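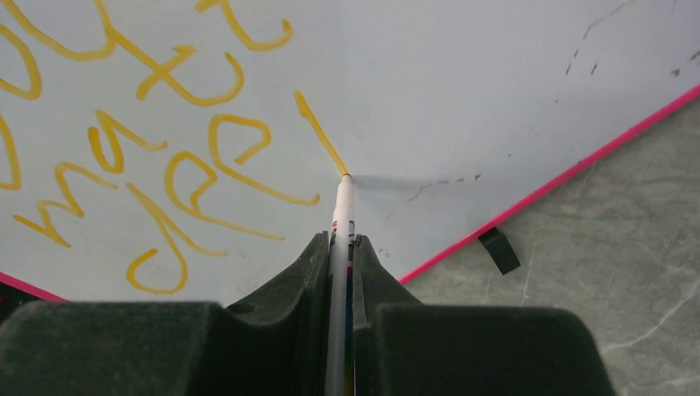
Wirnero Fire Watch

67 shares | 9 comments

The Wirnero Fire Watch is a neighborhood fire patrol in the river town of Wirnero, and one of the liveliest local traditions of its kind. Its members walk the streets at night during the dry months, checking alleys, sheds and vacant lots for smoke and calling the fire department when they find it.

History

The patrol grew out of a string of arson fires in the Plistuvham district, a tight grid of timber row houses built for mill workers. The worst of them, one February night, gutted the Abbasi furniture warehouse and lit up the sky as far as the rail yard. Neighbors began walking in pairs the next evening, and they have kept at it ever since!

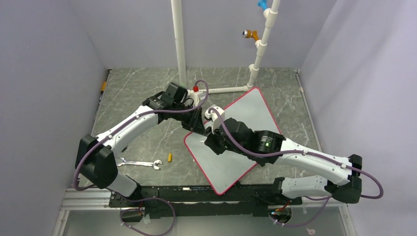
Early patrols carried hand bells and a street map marked in pencil. Radios came later, along with the wonderful yellow call boxes on Wenitz Street, several of which still stand.

Organization

The watch has 600 members on its rolls. Walkers have no power of arrest and are told to stay back from any suspect. Their logbooks, a real treasure for local historians, are kept at the town library.

See also: Arson, Neighborhood watch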